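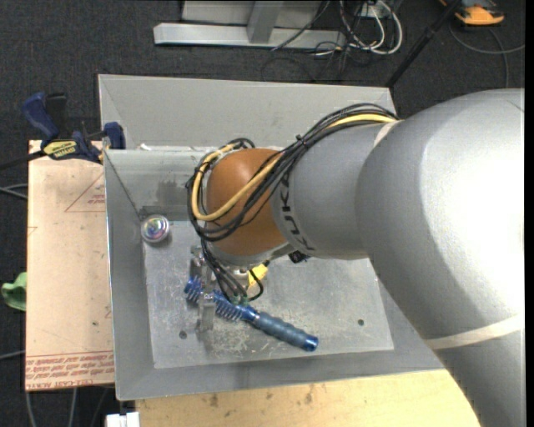 4.2 Cable and bin rules for shared picking cells

The rules in this section came out of our own mistakes, and we are delighted with how much a few short ones changed the daily work. Everyone at Bronville who uses a bin-picking cell now signs the same single sheet, first issued in October 2020, whether they work on Iris or on the older Manalo code.

Cables come first. Any line that crosses the wrist must be strapped to the arm on the robot side of the joint and left with enough slack for the full range the task allows. Figure 3 shows a cell in use: cream straps hold on the main section of the KUKA arm, a small tie gathers the black cables farther down, and the bundle then loops freely beside the orange wrist cover. We ask users to drive the wrist to both limits at reduced speed before the first grasp of the day, with one hand on the stop. It is a wonderfully boring test, and it catches a lot!

Figure 3. Grasping a blue brush-like tool in the metal bin, with a bar clamp at one corner.

The second rule concerns the bin. It has to be held down with a clamp, and the clamp's position is entered in the collision model before planning starts, handle included. De Luca's first draft left the handle out, reasoning that the arm rarely goes there. Cosimo De Luca has since become the strictest of us on this point. If the clamp moves, the calibration is repeated.

Third, contact with the floor of the bin is permitted but limited. Flat objects can't be picked without getting very close to the sheet metal, and a floor as scratched as the one in Figure 3 is acceptable for our experiments. Users set a force threshold of 30 N and a descent speed of 15 mm/s for the last stretch. After 2 threshold stops on the same object, the trial is logged as failed and the arm returns home.

We applied the sheet over 1655 grasp attempts in the Himow study. Users liked it, several suggested stricter wording, and their changes went into the December revision. The rules for loose lines on the floor around the cell are still being written and are treated in Section 4.3.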